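Keeping a dream notebook: tips for the bedroom and the morning after

Most dreams are lost between waking and putting the kettle on. The tips below are for people who want to keep hold of theirs long enough to write them down.

Setting up the bedside

Use a notebook that lies flat when it's open. Spiral-bound ones are easiest. A pencil is better than a pen, as a biro often won't write when you're lying on your back.

Tie the pencil to the spiral with a bit of string. Leave 28 cm or so of slack so you can reach the far side of the page.

Open the notebook at a clean page before you put the light out. Write the month at the top. Some people also write down what they ate and what they watched, and it can be worth doing for a few weeks to see if there's a pattern.

If you share a bed, a small clip-on book light will do. Point it at the wall and write by what comes back.

When you wake

Don't move straight away. Stay in the position you woke in and go over whatever is left, starting from the last thing and working back. If you've already turned over, try turning back again.

Write single words first: names, places, anything said out loud. Sentences can wait. A list such as "aunt, ferry, wrong shoes" is enough to bring most of a dream back later in the morning.

Put the feeling down as well. People tend to record the plot and leave out whether they were frightened or bored.

If nothing has stayed, write "nothing" and close the book. A blank night still counts as an entry, and after a fortnight or so of these the blanks usually thin out.

At breakfast

Copy the list out properly at the table while you eat. Keep the radio off until you've finished, and leave your phone in another room if you can.

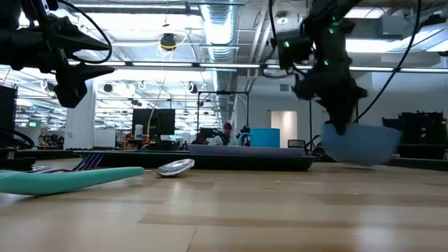

Berwyn Pritchard wrote in to disagree with the part about breakfast: "I've filled 53 pages since April and not one of them was written at the table. By the time I've come downstairs it has gone. I sit on the edge of the bed and do the whole lot there, and I only read it over with my tea." If your dreams fade as fast as that, do it his way.

Looking back

Leave the book alone for a month, then read it through in one go. Mark anything that turns up more than once. A house you used to live in, missed trains and teeth are all common.

Dream dictionaries can be useful for a starting point, but write your own guess in the margin before you look anything up.

Storage

Number the covers and keep finished notebooks somewhere dry. Pencil smudges if the pages rub, so put an elastic band round each one.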